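Drundby guest room: bed surface and laundry folding
Gallery, 3 pictures. Updated 02/07/2019.

The bed at Drundby doubles as the folding surface for the guest floor. Sheet color is listed as Wolivance sage green. The back edge of the bed meets a white wall. Room reference 29. Linen is logged under Stisska set 42.
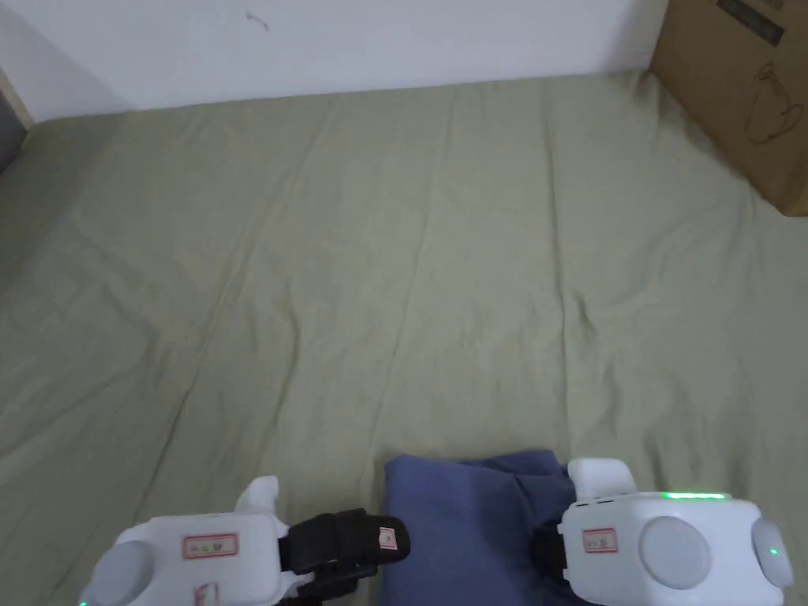
Folded dark blue cloth on the near side of the bed. Cardboard box with kettle line drawing at back right.

Sheets here are changed at 62-day intervals when the room is not let. Creases are left unpressed.

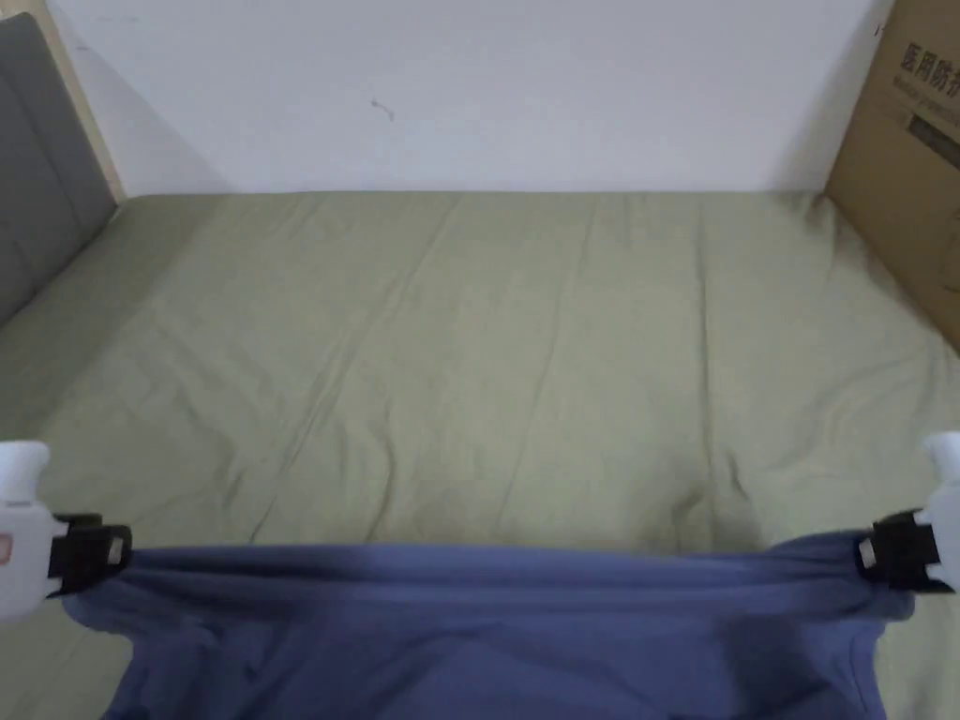
Green sheet, wrinkled toward the middle and flatter at the wall. Gray upholstered panel and light wooden strip on the left.

Wall paint is Kwofie matte white, one coat, July. Marks are touched up at the next repaint.

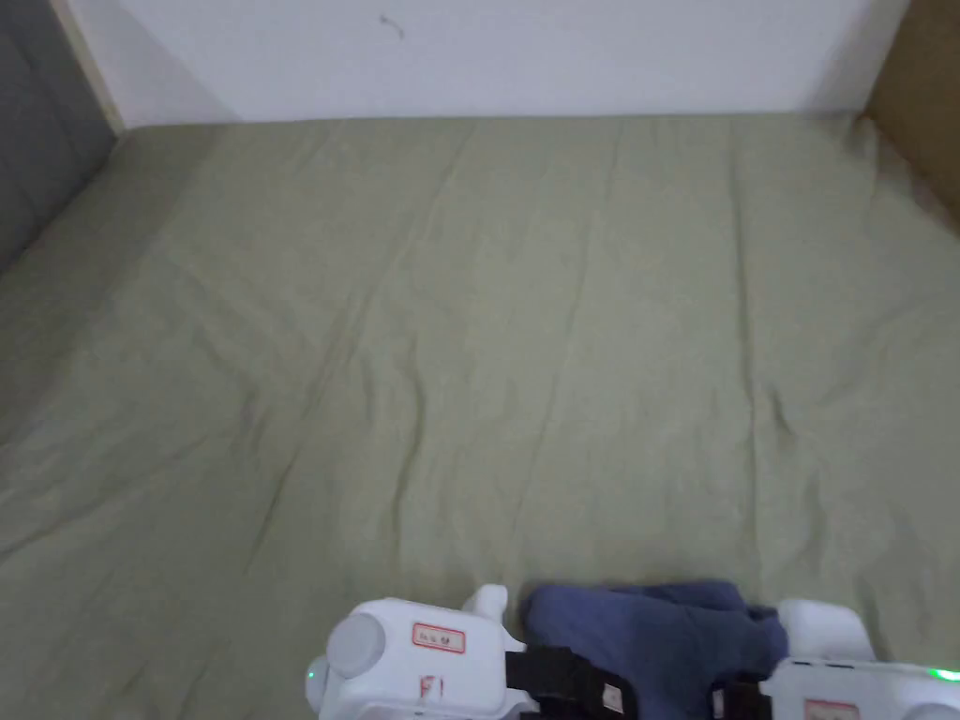
Blue cloth, crumpled, held just above the sheet. Small dark curved mark on the wall, left of center.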